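Minutes - Zernora trial review, August 29, 2022
Notes taken by Benedicta Dogbe

OK, so these are my notes from the catch-up on the Zernora two-arm kit. I typed them while people were talking, so shout if I put words in your mouth.

We approved the last minutes with one fix (it's Osteck with a k, sorry again!). Then straight into the trial. Mirkurik have let us keep the kit for 40 days on the standard plan, which comes to $3,559 with the service visits. The basic plan is $1,331, but you get phone support only, and after the first week I don't think any of us wants that - we called them a lot.

Most of the talk was about the cabinet door job. I'm for keeping it as our main test. It's a plain hinged door, folders inside, exactly the kind of fetching we'd want help with, and you can tell right away if the grip is off.
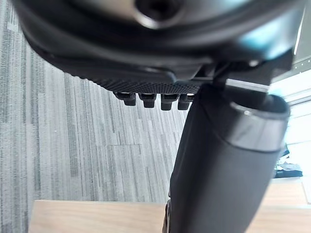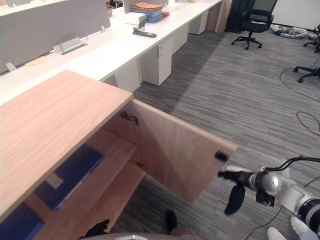 Door open, with the gripper on its outer edge.

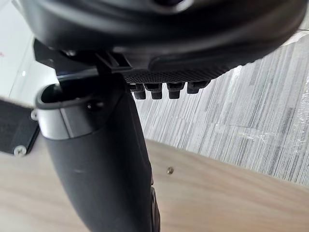 Next up was finger pads. Replacement pads aren't in either plan, and the price list we got from Osteck doesn't match the one on the Mirkurik quote. I said I'd write to both and ask which one is current. There was a longish back and forth over whether we should buy a spare set now or wait for the December price list. We're waiting.

Training: seven people have signed up for the Amissah course, which is more than I expected! It's a half day, and they'll come to us. I still need a room, so please stop booking the big one for lunch.

Decisions:
- Keep the standard plan to the end of the trial
- Door job stays, drawers get added after the next service visit
- Benedicta to chase the pad prices and send the cable length question to Mirkurik

We ran over by a bit and didn't get to insurance. It goes first next time.

Comments (3)

pk_upstairs: Can we get the standard plan without the visits? I'd like to see that price before we sign anything.

Benedicta Dogbe: Good question, adding it to my email to Mirkurik.

lab2desk: I'm down for the Amissah course twice, please take one off.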